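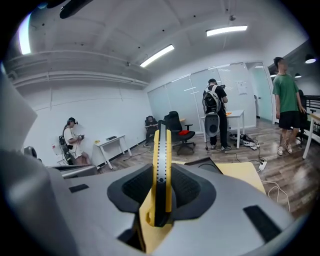
Gitirow: putting small things back in a box

Hi, and thanks for downloading this! Gitirow is a set of short recordings of people putting fiddly little objects away at a small table, with a text label for every bit of action. I'm Siriporn Bunnag, I put it together, and I'm the one to write to when a label looks wrong (some of them do, see further down).

I got interested in this because my own craft drawer is a disaster. Big things are easy to put away. You pick up a mug, you put down a mug. Give somebody a bundle of thin strands and a box to go with it and suddenly there are decisions everywhere: do you lift it in the middle, do you gather the ends first, does the long thing go in before or after? I wanted a lot of that, and not much of anything else.

What you get

There are 527 clips and 1,203 labeled segments. Most clips have one or two segments, a few of the messier ones have a whole string of them. Labels are plain English, things like "gather strands" or "turn stick around". I wrote them in lower case with no period at the end, except in the first batch, where I hadn't made up my mind yet. Sorry about that. Lowercase everything and strip the punctuation when you load them and you'll be fine.

Folders are named by batch, 1 to 5. Batch 4 is the one to open first if you only want a quick look, as the labels there got the most attention.

The room

Office room, white walls, wood-look floor, white ceiling that curves over the top. The fluorescent lights were on, and you'll notice they're bright. I didn't try to even out the light between clips, so please don't treat brightness as telling you anything about time of day.

The floor has power strips and cables on it. I left them in and I didn't label them. People also stand or walk about in the background, and I didn't label them either. If your work needs a clean background, crop to the table top before you do anything else.

The table and the things on it

The table is small and square with a pale yellow top, and I got very fond of it. It's small enough that there's no good place to park things while you think, so people end up shuffling stuff along the edge, and I love those moments.
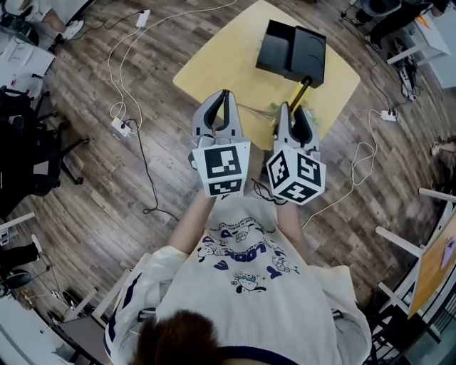
The word "strands" covers any thin bundle in the labels, whatever it's made of. I went back and forth on this. In my first pass I had "fibers", "bristles" and "strings" all mixed together, sometimes within a single clip, and reading it back was maddening! One word is duller and much easier to search for.

The same goes for "stick". If it's long, thin and stiff, it's a stick. "Tuft" is for a small bunch of soft material, and I only add a color when there's a chance of mixing two of them up. "Box" means the container with its lid, and the lid gets its own name only when somebody is handling it.

How I decided where a segment starts

A segment starts when the object first gets touched and ends when it's let go. Hovering doesn't count. Nudging does, even by accident, and you'll find those under "nudge". If somebody picks a thing up, changes their mind and sets it down again in the same spot, that's still a full segment, labeled "pick up and return". I nearly threw those out and I'm glad I didn't, they're some of my favorites.

Bundles are the hard part. When a few strands slip free and stay behind, I keep going with the main bundle and start a second segment when the stragglers get picked up. When more than half stays behind I call it a "split". That's a judgment call and you may well disagree with mine.

Known problems

Batch 1 uses "case" in places where it should say "box". Same thing, I just haven't fixed it.

A few segments in batch 3 overlap by a moment where one hand lets go as the other takes hold. My checking script complains about them and I've decided to live with it.

"Left" and "right" are always from the side of the person doing the task. I checked this twice and still found one backwards on Monday, so there may be more.

Things it isn't good for

Please don't use it to say how long tidying takes. Nobody was asked to hurry or to slow down, and some people simply like to fuss. It's also one room and one kind of job, so I wouldn't expect much from it in a kitchen.

Changes

January: renamed "bristles" and "strings" to "strands" everywhere, added the "split" label, fixed the typos in the batch 2 folder. Next on my list is the case/box mix-up, and then the lid labels.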